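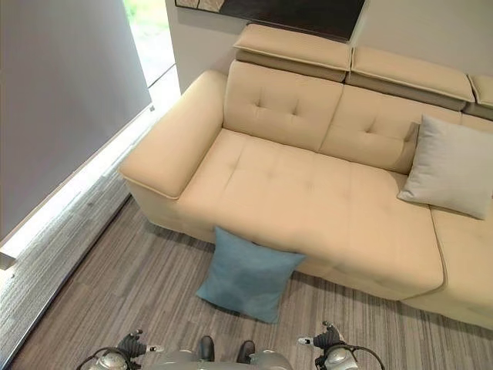

How often should a pale leather sofa be wiped down? Once a fortnight suits ours, with a barely damp cloth, and a proper condition every few months.

Thu 29 October, Laxdal room

Spent most of the morning on the cream sofa, and I must say I enjoyed it more than the paperwork. Started with the headrests, which I always forget (the darker taupe part underneath collects a surprising amount of fluff), then along the piping with the soft brush, then the seat. I used the Bireck cleaner on the armrest first to see how it dried. No change in colour that I could find, so I carried on. 300 mL made up, plenty left in the bottle under the sink if anyone wants it for the chairs next door.

Button dimples in the backs are still the fiddly bit. A cotton bud does it, and a cup of tea nearby helps.

Then the throw pillows, which is where I dithered. The light grey one looks lovely and calm against the cream, and I'd happily have left it there, but the blue-grey one has that soft, slightly fuzzy cover and makes the whole corner feel friendlier.

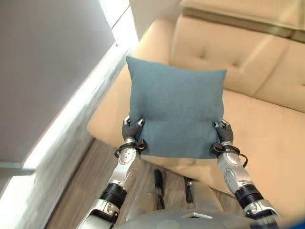 Blue-grey throw pillow, held up in front of the sofa.

My vote is for both, grey towards the joined section and blue nearer the armrest. If you feel differently, move them and write it in here, I won't be offended!

Minton quoted $117 for a spare pair of covers in the same blue. Seems a bit dear to me. Will ask Sturkuvov as well and try to have an answer by November.

Still to do: vacuum under the base, find the lid for the conditioner.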